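Search this blog
Search

Fence quotes, round two

Thursday, lunch break, typing this fast. So the second quote came in. 2,384 for the back and the left side, gate not included. The first one, from the Inlow people, was 1,599 but that was only the back run and they wanted us to haul off the old panels ourselves. In what, the hatchback?

Anyway. Still undecided. We've been in the Zerkstead house since June and I have spent more evenings thinking about boards than I ever thought I would. Up and down or side to side. Gaps or no gaps. Stain now or wait. My sister-in-law says wait a season, the guy at Kashyap Lumber says do it right away, my neighbor says don't bother at all – he has a chain link and seems very happy.

I do know I want horizontal. Dark. That much is settled.
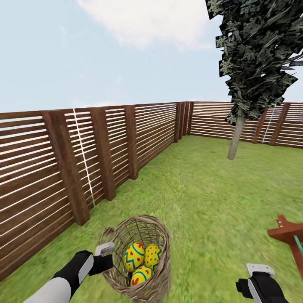

Dark brown, slats going sideways, skinny gaps. More or less the look I'm after.

The gaps are the sticking point at home. I like a bit of air coming thru, the other half of this household wants zero view of the alley. Fair. The alley has the bins. Also the dog barks at anything that moves, and a gap is basically tv for him.

Other stuff I need to sort before anyone digs:

- call about the gas line
- find the survey (box in the attic? maybe??)
- 46 feet on the left side or is it less, measure agian
- ask if posts are extra, the quote doesn't say
- gate. Which way does it swing

Oh and the tomatoes are right where the crew would need to walk. 11 plants, all of them finally doing something. Might push the whole thing back to fall just for that.

Third quote is supposed to come from Numance next week. Will post it when I have it. Back to work, my soup is cold.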